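News > Press releases > Hollach

March | By Desmond Ridgeway, Hollach press office

Hollach has released Diris, a heat pump dryer for homes without an outside vent. The drum turns in both directions and reverses at a fixed interval, which limits tangling in mixed loads. Moisture is read by two sensors in the drum wall, and the cycle ends when both report the set level.

The first production run is 2132 units, built at the Fontana plant. Parts for the earlier Grurnix line will stay in stock, with 328 part numbers on the current list. Grurnix lint filters do not fit the new housing.

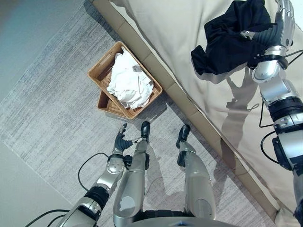
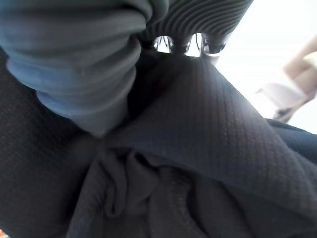

Can Diris share an outlet with a washer?

Hollach specifies a separate grounded outlet for each appliance. Extension cords and power strips are not covered under the warranty.

Orders are open to dealers now. Installation sheets and wiring diagrams ship with each unit and are also available from the parts desk.

Contact: Hollach press office | Copyright Hollach | Back to top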